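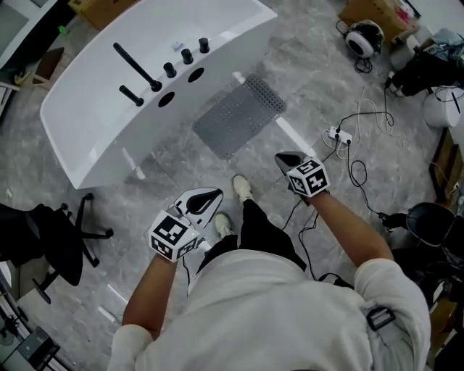 Edem Amoah wrote in to ask why we're so sour about lens add-ons when we wear glasses ourselves, and whether a blue light coating is worth the extra money or just something the person at the counter has to mention. Fair question, and we get a version of it most weeks. The answers below cover coatings, tints and the other extras that show up on the order form once your prescription is settled.

Do blue light lenses prevent eye strain?

We don't believe they do much. The trials we've read that compared them with ordinary clear lenses found little or no difference in how tired people's eyes felt after screen work. The better explanation for sore eyes at a desk is that you blink less when you stare at a screen, and that you're focusing at one distance for hours. A coating fixes neither.

If you already own a pair and like them, keep wearing them. Just don't pay for it again on the strength of a leaflet.

But the assistant shone a blue laser at the lens and it got blocked. Doesn't that prove it works?

It proves the lens blocks that laser. A laser pen puts out one narrow color of light, and the pen that comes with the display was picked to match what the coating filters. Your monitor gives off a broad mix, most of which goes right through. Ask what percentage of the light from a normal screen gets stopped, and then ask what that percentage is supposed to do for you. We have put both questions to several stores and come away with an answer to the first one only.

Will they help me sleep?

Possibly a little, possibly not. The studies are small and they disagree with each other. Many of the ones people quote used deep amber lenses, which look nothing like the nearly clear ones sold as everyday glasses. Dimming the screen in the evening is free, so try that first.

Is an anti-reflective coating also a waste of money?

No, and this is the one we'd usually pay for. It cuts down reflections on both sides of the lens, and people with stronger prescriptions or who drive at night tend to notice. High-index lenses reflect more than basic plastic ones, so it matters more there.

What we're doubtful about is the ladder of versions. You'll be offered a standard one, a better one and a premium one with a name that sounds like a car. The upper rungs may clean more easily and hold up longer. We'd want that in writing, as a warranty, before paying for it.

What's the difference between the Podel and Werkton coatings?

Price, mainly, as far as we can find out. Podel charges separately for its smudge-resistant layer and Werkton folds it in, so the two quotes don't line up until you read the small type. We asked both for test data in February. Podel sent a brochure. Werkton sent a different brochure. We don't recommend one over the other, and we'd be wary of any page that does and also has a "buy" button next to it.

Do I need scratch resistance as a separate item?

Check before you say yes. Plastic lenses commonly come with a hard coat already, and so do many anti-reflective packages. If it's listed on its own line, ask whether the lens would really leave the lab without it. Scratch resistant doesn't mean scratch proof either. A shirt tail with grit in it will win in the end.

Do I need UV protection as a separate item?

Often no. Polycarbonate and most high-index materials block UV on their own. Basic plastic blocks some and may need a treatment to block the rest, so there the charge can be legitimate. The rule we use is to ask for the material by name first and the add-on second.

A dark tint by itself tells you nothing about UV. Sunglasses need a label that says so, and if you have an old pair with no label, plenty of optical shops can put them on a meter for you in a minute.

Are light-changing lenses any good?

They're decent for people who go in and out all day and hate carrying two pairs. Complaints come from drivers. Windshields block most of the UV that makes these lenses darken, so many of them stay fairly clear in the car, exactly where the buyer wanted them dark. Some newer types respond to visible light as well and do better, though they may hold a slight tint indoors. They're also slower to clear when it's cold out. Ask to see a sample outdoors and then again from behind the wheel, and see how keen the store is.

What about polarized lenses?

Good for glare off water, snow and wet roads. Annoying if you need to read certain dashboards, gas pumps or phone screens, which can go dark or streaky at an angle. Try them on with your own phone in your hand before you order.

Is high-index worth it?

Depends on the number on your prescription and the size of the frame. For a mild prescription in a small frame you will probably never see the difference, and we think this is the most oversold item on the whole form. For a strong one it can make the lenses noticeably thinner and lighter. Ask the optician to estimate the edge thickness in both materials. They can do this.

Keep in mind that thinner doesn't mean tougher. For kids, sports and shop work, people are usually steered to polycarbonate or a similar material for impact, and that advice we agree with. Regular glasses are not safety glasses whatever they're made of.

My quote says "digital" or "personalized" lenses. What am I paying for?

For progressives there may be something in it. The lens can be cut using measurements of how the frame sits on your face, and some wearers adapt faster. For single-vision lenses in an ordinary prescription we're unconvinced. Either way, notice whether anybody took the measurements. If you were quoted for a personalized lens and no one looked at how the frame sits on you, ask what was personalized.

Can I get a refund on a coating that peels?

Usually there's a warranty, and 2 years is a common length on the forms we've been sent. The catch is in the care instructions. Several warranties are void if you used household glass cleaner, or left the glasses in a hot car, and of course you can't prove you didn't. Take a picture of the damage as soon as you see it and bring the original receipt, the itemized one.

I was told the bundle is cheaper than buying separately. Is it?

Cheaper than the same items separately, sure. Cheaper than the items you'd have picked, maybe not. One reader sent us a Grovon bundle at $1091 for a pair of progressives. With the blue light filter and the second tint taken off, the store said the price would stay the same, "because it's a bundle." She asked for it to be priced line by line and it came down. She did have to ask twice.

Does my vision plan cover any of this?

Plans vary so much that we won't guess. Call the number on your card, read out the exact wording on the quote, and write down what you're told. "Covered" can mean fully paid or it can mean you get a small discount off a price that nobody outside the plan is charged.

Can I take my prescription somewhere else?

In the United States, yes. The prescriber has to give you a copy of your glasses prescription after the exam, whether or not you ask for it, and can't make you buy anything first. Pupillary distance isn't always on it, and the rules on that depend on the state.

Should sore eyes be checked before I spend money on lenses?

Yes. Dry eye, an outdated prescription or a focusing problem can all feel like "screen strain," and a coating sold on top of any of those just delays the fix. Sudden vision loss, new flashes or floaters, or real pain need care right away and not a FAQ page.

Who pays for this page?

We do. No store, lab or lens maker does. Agbeko offered to sponsor the coatings section and we said no.

Last updated: 2021-04-14

Comments

glassesguy_mo: 19 years in a lab here. You're too hard on the premium AR. The cheap stuff does come back to us more. The blue light section is about right, though.

Tessa: Asked for the edge thickness like you said and the optician was happy to do it. Stayed with regular plastic.

R. in Tucson: Wish I'd read the part about windshields before I bought mine. Clear as a bell in the car.

nearsighted_nan: I like my blue light pair and my headaches are gone. Call it placebo if you want, I'm keeping them.

glassesguy_mo: @nearsighted_nan did you get a new prescription at the same time?

nearsighted_nan: well, yes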